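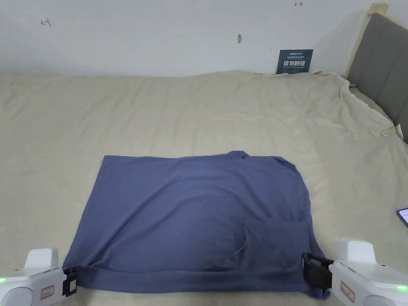
Opening, 2 mins. Folding on a bed is the best thing I ever took up, and I want the room to feel that straight away! A table makes you hunch and hurry; a bed gives you space to spread the sleeves and step back. Use the blue-grey one on the cream sheet to talk about creases – they run across the middle on a slant, and the hem is held out nearly level at both ends. Ask who would smooth first and who would fold first. Let them argue.

Next, Ankica's drawer. She got 60 tops into the space where she used to cram half that, all stood on end. Pass the Aketti box round while I talk (lid off, please, Jasmina).

Then the hem rule: hold the hem, look at the collar, breathe, fold. Say it twice. I love this bit.

Socks only if we're running early. Tuesday's group wanted nothing but socks and we never got to jumpers – keep an eye on the clock.

Finish with everybody folding one thing they brought. Spare shirts are in the Colleck bag.

152 shares | 2 comments

Home Talks Notes Contact

Related
Jasmina Golob: Sheets with corners
Ankica Kos: One drawer, one June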